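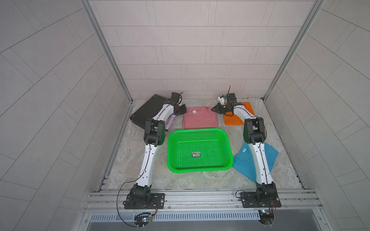 Section 4: Putting up a property listing

These steps are for owners and agents listing rural land, lifestyle blocks and small farms through the Lerdale listing desk. You need a confirmed seller account before you start. If you don't have one, go back to Section 2.

4.1 Before you begin

Have these papers within reach:

Current certificate of title, with every page
Latest rates notice
Survey plan, if one was ever registered
Any lease, licence or grazing agreement that will still be running at settlement
Signed agency agreement (agents only)

Scans must be in colour and the right way up. The desk will send back a title if the stamp can't be read.

4.2 Starting the listing

1. Sign in and choose New Listing from the left-hand menu.

2. Pick the property type. Use Rural Vacant for land with no dwelling, even if there is a shed on it. Use Rural Residential if somebody could lawfully live there on the day it sells.

3. Enter the lot and plan number exactly as they appear on the title. Don't add spaces.

4. Check the boundary that comes up on the map. If it covers your neighbour's paddock, stop and see 4.5.

5. Choose the district. Blocks on the Wekwood side of the river go under Wekwood, whatever the postal address says.

6. Press Save Draft.

Note: A draft is kept for 35 days from the last time you saved it. After that it is deleted and the papers have to be loaded again.

4.3 Land area and access

1. Enter the area in hectares, to no more than two decimal places. The acreage is worked out for you and shown beside it.

2. Under Access, select Sealed Road, Gravel Road, Right of Way or No Legal Access. A track you have always used across somebody else's land is not a right of way unless it is on the title.

3. If you select Right of Way, load the page of the title that shows it. The listing can't be published without that page.

4. Under Water, tick each source on the property. Bores need a licence number. Dams don't, but do put in the year of the last clean-out if you know it.

5. Under Power, select Connected, At Boundary or None. At Boundary means there is a pole or pillar on or touching your fence line – a line on the far side of the road doesn't count.

Caution: Area and access are copied into the contract request form. A mistake here will follow the property through to the buyer's solicitor, and changing it after an offer has been made takes the written consent of both parties.

4.4 Price and inspections

1. Enter a single price or a range. The top of a range can't be more than 12 per cent above the bottom.

2. Set inspection times. Open inspections need a start and a finish. For By Appointment, leave both boxes blank and fill in the contact number.

3. If stock will be on the land, tick Livestock Present. Buyers then get the closed-gates notice with their confirmation.

4. Press Submit for Checking. Listings sent in before noon are normally checked the same working day.

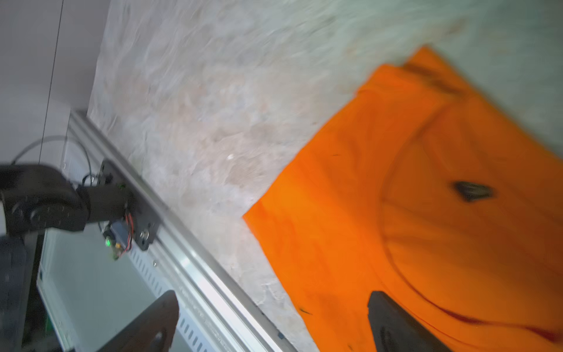
Warrick Halliday writes that step 2 tripped him up when he listed his block off Enitach Road in October. "I put the contact number in and left the times as they were, and it went up as an open inspection every Saturday. I had people at the gate with kids in the car. Could the form clear the boxes when you choose By Appointment?"

The form does not clear them at present. Until it does, delete both times by hand, save, and look at the Preview tab before you submit. The word Open should not appear anywhere on it.

4.5 If the boundary is wrong

1. Don't try to drag the line. The map tool lets you move it, but the change isn't kept.

2. Choose Report Boundary and load the survey plan.

3. Write a short note saying which side is wrong, using compass points. "The back fence" is no help to the person checking it.

4. Leave the listing as a draft until you hear back.

Boundary reports go to Boris Mujić at the Vieira Street office. Older titles that were split by hand take longer than the rest, and he may ask to see the original.

Section last changed November 8, 2018. Withdrawing or pausing a listing is covered in Section 5.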